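*Handout 6: Queues. Bring it on Wednesday, along with the handout you lost last time.*

# Waiting in line

Last week we dealt with stock, meaning things that wait on shelves without complaint. This week it's people, who wait less quietly. Most of the sums are the same. The part that differs is how the waiting feels, and we'll get to that in the second half once the arithmetic is out of the way.

## What counts as a queue

A queue is anything or anyone waiting for a turn. There need not be a line. The patients at the walk-in clinic in Bitunham sit in scattered chairs and pretend not to be keeping track of who came in before them, and that's a queue. So is a pile of unmarked essays (mine is coming along nicely, thank you). So are callers on hold, planes circling, and the list of books you've reserved at the library.

To describe one, we need to know:

- how often people turn up, and how evenly
- how long each one takes to deal with
- how many people are doing the dealing
- who gets picked next
- what happens when it gets too long, such as people giving up, or a door being shut

Students nearly always forget the last two. The clinic doesn't take people in the order they arrive, and anybody who has sat there with a mildly sore thumb knows it.

## The one rule to learn by heart

Over a long enough stretch, in any steady system:

**people inside = arrival rate × time each one spends inside**

It's a very modest rule. It doesn't care about the order of service, the number of counters or the mood of the staff. Know two of the three and you have the other.

Say the Bitunham waiting room has an average of 18 people in it and takes in 6 an hour. Then the average stay is 18 divided by 6, so three hours. You don't need a stopwatch, a survey or a consultant to find this out. You need somebody to look through the door now and then and write down what they see.

Two warnings. The units have to match, and every year somebody multiplies an hourly rate by a number of minutes and reports a shop with several hundred people in it. And the rule is about averages. It tells you nothing about your own visit, when the person in front has brought a folder.

## Why the line grows so fast

Take the bakery counter at Drustisska. One server, who can deal with 10 customers an hour. (They're choosy customers, and there is a great deal of cake.) If 8 customers an hour arrive, the server is busy four fifths of the time. It sounds comfortable. The manager would say there's slack.

If arrivals and serving times are both properly random, the average time from walking in to walking out works out as:

**1 ÷ (service rate − arrival rate)**

With both rates per hour, here's how the bakery does:

| Arrivals per hour | Server busy | Average time in the shop |
|---|---|---|
| 6 | 60% | 15 minutes |
| 8 | 80% | 30 minutes |
| 9 | 90% | 60 minutes |
| 10 | 100% | no answer |

Look at the step from 8 to 9. One more customer an hour, and everyone's visit doubles. Look at the bottom row as well. When people arrive exactly as fast as they can be served, the formula asks you to divide by nothing, and the line in the shop has much the same reaction. It just keeps growing, on average, until it closes or the cake is gone.

People find this hard to accept. Surely if 10 come in and 10 can be served, it all works out? It would if they came in at perfectly even gaps and each took the same six minutes. They don't. They come in clumps, usually straight after a bus. During the quiet spells the server stands idle, and that idle time can't be saved up and spent on the clump. A lost minute at the counter is lost for good.

So the trouble comes from unevenness as much as from being busy. You can shorten a queue in three broad ways: serve faster, have fewer arrivals, or make everything more regular. The third is often the cheapest and gets the least attention. Appointments are a way of making arrivals regular. A fixed lunch menu is a way of making service times regular, at some cost to the spirit. 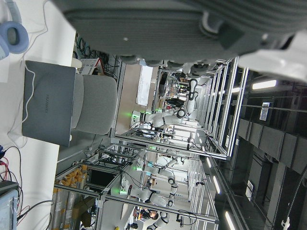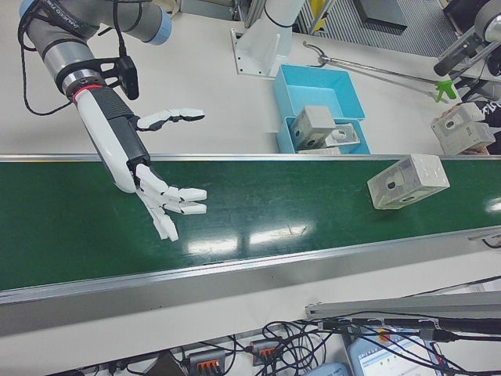 Is it better to have one long line feeding several counters, or a separate line for each counter?

One long line is usually better. No server can be idle while someone is waiting, and one slow customer holds up a single counter while the rest of the line carries on moving. It also keeps people in the order they arrived. The average wait drops if separate lines would sometimes leave a counter free, and the spread of waits gets narrower, so very bad visits become rarer. The main drawback is that it needs a bit of floor space and looks alarming from the doorway.

## One line or many, continued

That alarming look matters. A shop with a single snaking line can lose customers at the door who would have joined a short-looking line at once and waited longer in it. Whether you'd call that a fault in the line or a fault in the customer depends on who pays your wages.

Separate lines have something going for them too. In a supermarket they sit close to the tills, so nobody wastes time walking from the head of the line to a free counter. They also let you keep a lane for small baskets, which helps the average, as quick jobs aren't stuck behind slow ones. And people can change lanes when one clears. This last habit does a lot of the work that a single line would have done, though with more glaring.

You'll have noticed that the other line always moves faster. There's a dull explanation. If you stand in one of three lines of equal merit, there's a two in three chance that one of the others will be the quickest. You are also far more likely to look up and compare when yours has stopped.

## Who goes next

**First come, first served.** Easy to explain and widely felt to be fair. Not the best choice for the average wait.

**Shortest job first.** Gives the lowest average wait if you know how long each job will take. Hard on anyone with a long job, who may be passed over again and again. Try it at a post office and see how you get on.

**Most urgent first.** What clinics do, and rightly. The average for the whole room may get worse while the outcome gets better, a useful reminder that the average isn't always what you should be minding.

**Last come, first served.** Sounds mad and is very common. It's how most of us deal with email, and certainly how I deal with the essay pile, where new ones land on top.

**Whoever shouts.** Not covered in the textbook.

## How waiting feels

The clock says one thing and the person waiting says another. A few findings and well-worn bits of trade lore, which you should treat with the usual care:

- Time with nothing to do seems longer than time with something to do. Hence mirrors by lifts.
- Waiting before you've been noticed feels worse than waiting after. A nod from the counter costs nothing and buys a fair bit of patience.
- Not knowing how long is worse than being told it'll be long.
- Being overtaken hurts out of all proportion. Someone who has waited happily for ages will turn quite nasty over one person let in ahead.
- The end of a wait colours the memory of the whole. A slow line that speeds up near the front is forgiven.

The car ferry at Plallness makes a good case. The crossing had a board giving the time of the next sailing, and drivers complained about the wait. The board was changed to show which sailing you'd get on, given where you had parked in the lanes. The boats were no faster and the lanes no shorter. Complaints fell away, and the kiosk sold more tea, people now being confident enough to leave their cars.

Compare the Habte café, which took the opposite view and gave customers buzzers with no estimate at all. They stood near the counter clutching them. The queue had been abolished and replaced with a crowd.

You might ask whether it's a bit sly to work on the feeling and leave the wait alone. It can be. Telling people the truth about their wait is a service. Playing a message saying that their call is important, on a loop, is something else. We'll argue about where the boundary lies in the seminar, and I'd like opinions from people other than the front row.

## Odds and ends

- "Utilisation" in the reading means the share of time the server is busy. Same thing as the middle column of the table.
- The formula in the table is only for one server and properly random arrivals and service times. Please don't use it on the ferry, which takes cars a boatload at a time.
- "Balking" is seeing the line and not joining. "Reneging" is joining and then giving up. "Jockeying" is hopping between lines. These are the real terms and you may use them with a straight face.
- The reading is the queues chapter, up to the part where the Greek letters start to outnumber the words. Go further if you like.
- For Wednesday, watch one queue you were going to be in anyway and write half a page on who gets picked next. The canteen has been done to death.
- Office hours are as before. There is sometimes a line.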